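Can a machine clear the kitchen table yet?
Project report, Arvo Keskinen, final version

3. What we did

Short answer first, no. Not a whole table. One object at a time, sometimes, if you're patient.

The task was tidying up after a meal. We used toy food becuase real ketchup and motors don't mix. Single arm, fixed to one side, pans and crockery within reach. Plan was 200 tries, then Brennan let us have the bench through August so we did 399. Each try = pick up one thing, put it where it belongs. A person does this without looking. The arm needs ages. 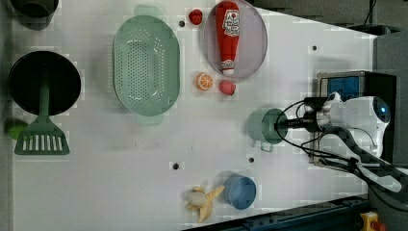
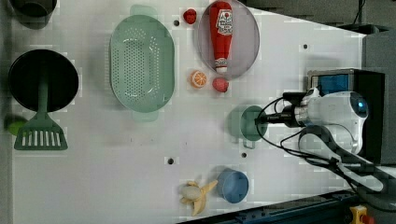
Fig. 2. The gripper at the green mug, with the frying pan and spatula on the left in both.

4. What went wrong

Mugs were the worst. Handle on the wrong side and the grip slides off – then it tries again in exactly the same spot. Flat things like the spatula also bad. Toy fruit fine mostly. Colander we gave up on after 100 tries.

Urkgate's shop-floor trial (see section 2) had it easier, same box every time, same shelf. Homes aren't like that. Stonness say they need 1,000 tries per object before they trust a result, we had nowhere near that so treat our numbers with care.

5. Next time

– second camera lower down, side view
– softer fingertips
– ask Pretilitz for there newer controller
– more time on mugs, less on fruit

Full results table is in the appendix.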